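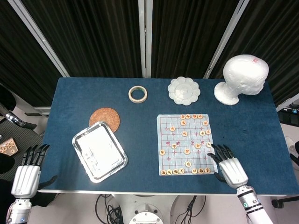

Robot hands! What are they for?

OK so. You have two hands. You've had them your whole life, and you probably never think about them much. Pick up a pencil. Easy. Now turn it around so the eraser points down. Also easy. Your fingers did about a hundred tiny things and you didn't boss any of them around.

A robot has to be bossed around. Every finger, every bend.

Uva is a robot you can rent. Not buy — rent, like a bouncy castle, except it comes with a person called a trainer who stays the whole visit. The company is Adcombe and they take Uva to schools, libraries and clubs. Two arms. Two hands with black fingers. No legs, so it stays where you put it.

What does Uva do all day?

Mostly it practices with stuff on a table. Ordinary stuff. A roll of tape, a tray, a plate shaped like a flower, a board game. Why those? Well, think about how each one feels.

Tape roll: round, with a hole. You can grab it from outside or stick a finger through the middle. Which is better? Depends what you want to do next.

Plate: flat on the table. Really annoying for a robot! Fingers have to get under the edge first. Try it with your eyes shut and you'll see.

Metal tray: shiny. Shiny things are tricky for camera eyes becuase light bounces off them.

Woven coaster: bumpy, and if something is lying partly on top of it you have to move that thing first. So now it's a two-step job. Robots find two-step jobs a lot harder than one-step jobs.

Foam head: big and light. Squeeze too hard and you leave dents.

And the game?

It's called xiangqi (say it sort of like "shyang-chee"). Chinese chess. The pieces are round and flat like checkers, with a Chinese character on top to tell you which one it is. Each player has a general, and you win by trapping the other general. There's a river across the middle of the board. Elephants can't cross it. Horses can.

Here's a fun thing. In xiangqi the pieces go on the spots where lines cross, not inside the squares. So the robot has to put a little round piece right on a crossing. Miss by a bit and you can't tell where it's meant to be. Good practice for careful fingers.

Does Uva know how to win? No. Uva moves pieces. The thinking part is a different program, and the rental doesn't include it. We asked.

How does it learn?

A person shows it. Then shows it again. And again — Dalva Bragança, the trainer we talked to, says one new move can take 700 tries before she's happy with it. Picking up one game piece took her some 2000. She drinks a lot of tea.

Each try gets saved, the good ones and the bad ones. Then the computer looks for what the good ones have in common. That's it really. It's a bit like learning to ride a bike, if you wrote down every wobble.

Is it any good? (our review)

Good bits: it's slow enough that you can watch each finger. You get to pick what goes on the table. Dalva answers everything, even "does it have a bellybutton."

Not so good: it IS slow. If you want dancing, this isn't the one. There are cables on the floor so stay back. And you can't shake its hand, we were sad about that.

Who's it for? Ages eight and up we'd say. Little kids got bored after one piece.

Words to know

Gripper — any robot part that grabs. A hand is a fancy one.
Joint — a place that bends. Your elbow, your knuckels.
Trainer — the person who shows the robot what to do.

Try this at home

Put on thick winter gloves. Put a coin flat on the table. Pick it up. Now put it down exactly on top of another coin. How many tries did you need? Write it down and try again tomorow.

Visits start again in September. Ask a teacher or librarian to get in touch with Adcombe, kids can't book it themselves.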